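How a panelled door is made, and how its handle works

A door looks like one flat piece of wood, but most wooden doors inside houses are several pieces joined together. Each piece has a name and a job.

The frame of the door

The long upright pieces at the two sides are called stiles. The pieces that run across, from one stile to the other, are called rails. There is a rail at the top and a rail at the bottom, and often one in between at handle height or a little below it. Stiles and rails together make a strong frame.

The spaces inside the frame are filled with panels. A panel is not glued in place. Its edges sit in a groove cut into the stiles and rails, and the groove is slightly deeper than it needs to be. Wood takes in water from damp air and swells across its width. In dry air it shrinks again. The extra space in the groove lets the panel grow and shrink without splitting.

A raised panel is thicker in the middle than at its edges. The strip of shaped wood around it is called a moulding. Mouldings cover the joint between panel and frame.

Grain

The streaks in wood are called grain. They follow the direction in which the tree grew. In stiles the grain runs up and down, and in rails it runs from side to side. Wood is much harder to snap across the grain than along it, and the door maker arranges the pieces with this in mind.

The casing

The door hangs on hinges inside a wooden lining fixed to the wall. The flat trim around the outside of the opening is the casing. It hides the gap between the lining and the plaster.

The lever handle

A lever handle is a simple machine. The parts are:

Lever: the arm you press down.
Backplate: the metal plate fixed to the face of the door.
Spindle: a square bar that passes through the door and joins the levers on both sides.
Latch: the sloping bolt that comes out of the edge of the door.
Spring: the part that pushes the latch out again.

When the lever is pressed, the spindle turns. The spindle turns a small part inside the door called the follower, and the follower pulls the latch back. The door is now free to open. When the lever is released, the spring returns the latch.

The spindle is square so that it cannot slip round inside the follower.

Try it

1. Press a lever handle at the tip, with one finger.
2. Press it again close to the spindle.

The second press needs more force. The tip is further from the turning point, so a small push there has a larger turning effect. Engineers call this turning effect a moment.

Words to remember: stile, rail, panel, moulding, casing, spindle, latch, moment.
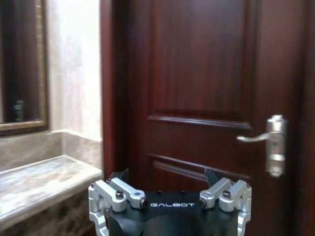

Kálmán Halász writes that his class at Renstead tried the two presses on a round knob as well, and found there was no easy place to push. He asks whether a bigger knob would be easier to turn than a small one. It would, if the latch and spring were the same, as the hand would be further from the centre.

Last updated: 2019-03-04
Contact | © Vavley | Back to top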